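We use cookies to remember your settings. Accept all / Manage choices

4. The open day at Curness

4.1 Operator station and visitor route

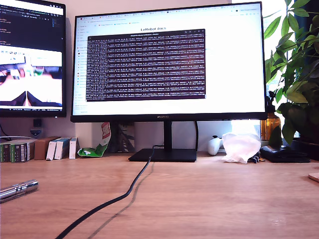
Figure 2. Operator desk at the Curness site: documentation page and terminal log on the central monitor, live image feed on the monitor to the left.

Rotich, commenting on a draft of this section, objected that a visitor learns little from a terminal log and asked whether the text output should have been hidden from the public altogether. We kept it in view. The log was the only place where a dropped message or a late command showed up at once, and the operator had to read it while answering questions. The objection is fair as far as the visitors are concerned, and a plainer status display is planned for the second open day at Wotham.

The demonstration ran from 1030 until the early afternoon, with a short technical check at 1000. Visitors came in small groups and were taken first to the operator desk, then to the arm. At the desk they were told which program was running and where the commands came from. The documentation pages were kept open in the browser (LeRobot docs, Figure 2) so that the operator could point to the relevant part of the set-up when asked. The terminal window sat on top of the page and had to be moved aside for this, which slowed the explanation and in two groups led to the window being closed by mistake.

4.2 Task and procedure

The task was a simple pick and place: one soft object, one start area, one target area. Each group watched the arm work on its own and could then ask for a repeat with the object in a new position. The starting position was chosen by a visitor within a marked square. No changes were made to the trained policy during the day. The operator could stop the arm at any time from the keyboard - a hardware stop was also fitted, but was not needed.

The limit on arm speed was set to 80 per cent of the value used in our own trials. The lower speed was agreed with Funditz, who supplied the barrier, and applied to every run, including those carried out before the doors opened at 1050. Run times from the open day should therefore not be compared directly with those in Section 3.

4.3 Remarks on the set-up

Two points affected the later work. First, visitors tended to watch the live feed instead of the arm, even when the arm was close by. Several asked if the feed showed what the program "saw", and the answer given at the desk differed between operators. A fixed wording has been added to the briefing sheet. Second, starting the log and the feed by hand at the beginning of each session took longer than planned. Both are now started by a single script, and the same script will be used at Wotham in September.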